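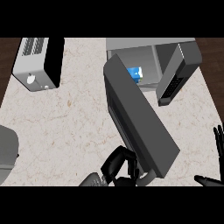 Urkero (the long cut) -- worth it?

reelgoner
Wednesday, September 26, 2018
So I finally sat through Urkero last night, the restored one, and I'm still kind of buzzing. I'd only ever seen the short version on a terrible tape in college and thought it was a snooze. This time I was in from the ferry scene on. The sister just sits there and peels oranges for what feels like a week and I did not want it to stop! Anybody else see it at the Asota? There were maybe 19 of us in there, and two left.

mothballs2359
I was one of the two, ha. Sorry. I love slow movies but that one isn't slow, it's parked. The added 30 minutes are all hallways. I liked the short version fine, it had a plot.

reelgoner
Noooo, you missed the whole wedding! The hallways pay off -- she walks down the same one at the end and it's her brother's coat on the hook. I gasped out loud (sorry to the guy next to me).

pinkcurtain
The coat is in the short version too, just earlier. I think it works better there, before you know he's gone. But I'm with you on the oranges.

mothballs2359
Thank you. Also the music. Whoever decided we needed that accordion over every single train should have to ride one with it.

dial_tone_dee
I like the accordion :(
Has anyone seen Grarkent? Same director, a couple years before. It's funnier and way meaner, and the dinner party part had my husband hiding behind a cushion. I'd start there if Urkero lost you.

pinkcurtain
Grarkent is great up until the dream stuff. I'd skip the Gunawan disc though, the subtitles run behind and half the jokes land on the wrong person. The Asota is supposed to show it in December.

mothballs2359
Okay, mean and funny I can do. If there's a hallway I'm leaving again.

dial_tone_dee
There's one hallway. Somebody falls down in it.

reelgoner
I'm in for December. Does anyone know if they're doing the late show or just the matinee? I work Saturdays till five.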